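Call for Participants: Reading and Making Group on Images, Work and Everyday Media

Vandimach, our small press and reading room in Ellby, is putting together a new group for the coming season, and we would love to hear from you. If you read theory for pleasure, or used to and miss it, or have always meant to start and never found the right company, please keep reading. We are looking for people who like to talk slowly about difficult books and who would enjoy making a modest publication together at the end of it.

The group grew out of a set of evenings we held last year on small-run publishing. People kept staying after the talks were over, leaning on the coats and arguing about what counts as a document and who gets to keep one (we had to turn the lights off more than once!). It seemed a shame to let all that conversation drift away, so this time we have planned for it properly, with a reading list, a longer calendar and a good deal more tea.

Our theme is "The Unfinished Image." We will be reading essays on television, amateur film, office paperwork, family albums and the kinds of pictures that get made in passing and are hardly ever looked at again. Some of the texts are old and have only recently been translated. A few are short enough to read on the bus, and one or two will take you a couple of weekends and probably a pencil. You do not need a degree, and you do not need to have read anything on the list already. We do ask that you come having read that session's text, or as much of it as life allowed.

Sessions begin in November and meet every other week in the evening, in the upstairs room at Lakska, the bookshop that has kindly lent us space since our first title came out. There is a stairlift, and the kettle works most of the time. Anyone who cannot travel to Ellby is welcome to join by video, and we will do our best to make sure the people on the screen get their turn to speak.
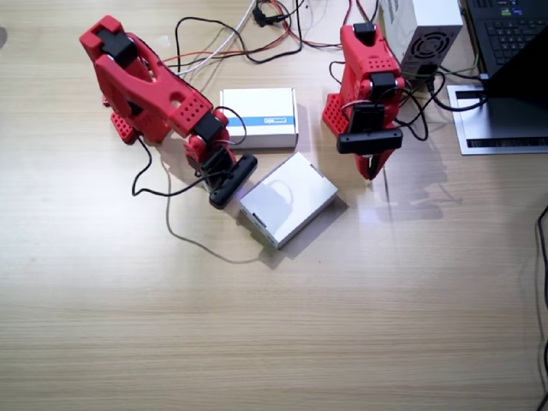
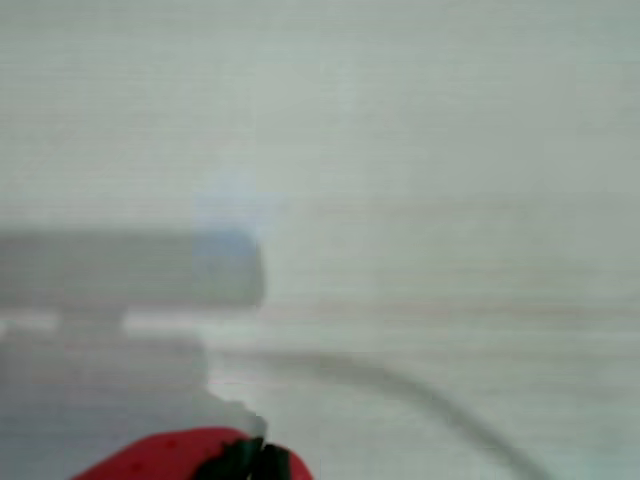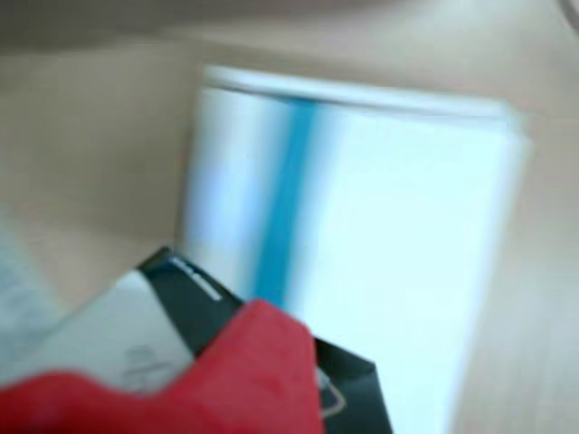 Each participant will be asked to write one short piece over the course of the season. It can be an essay, a letter, a set of notes, a translation, or something that does not have a name yet. We will read drafts aloud to each other, which sounds frightening but has always been a friendly business with us, and an editor from the press will then work with you one on one. The finished pieces will appear in a collection in our Cabello series, printed in a run of 123 copies and also free to download from our website. You keep the rights to your own writing, of course.

Taking part is free. We will lend you a printed reader for the season, and there is a payment of 40 dollars toward travel or child care for anyone who would find it useful. Just tick the line on the form, and please don't be shy about it. We have also set aside 30 dollars for each contributor toward picture permissions, scans or whatever small costs your piece runs into.

We would be especially happy to hear from people whose daily work has little to do with books. Last year's best discussions owed a great deal to a bus mechanic, a school nurse and a retired sign painter, who saw things in the texts that the rest of us had read straight past. Those writing in a second or third language are very welcome too, and we can edit in Spanish, Turkish and Polish as well as English.

To apply, send us a letter of no more than a page telling us a little about yourself and about one picture, film or printed thing that has stayed with you. It doesn't have to be famous or even good. Please say whether you would like to come in person or by video, and mention anything we could do to make the evenings easier for you. There is no need to send a resume or a writing sample.

Letters should reach us by 10/03/2026. You can use the form on our website, drop an envelope at the Lakska counter, or mail it to Vandimach, P.O. Box 2921, Ellby. We read everything that comes in and we answer everyone, though it may take us a couple of weeks after the deadline.

If you have a question before you apply, write to us through the same form with "Unfinished Image" in the subject line. And if this one isn't for you but you know somebody who would love it, please pass the call along to them.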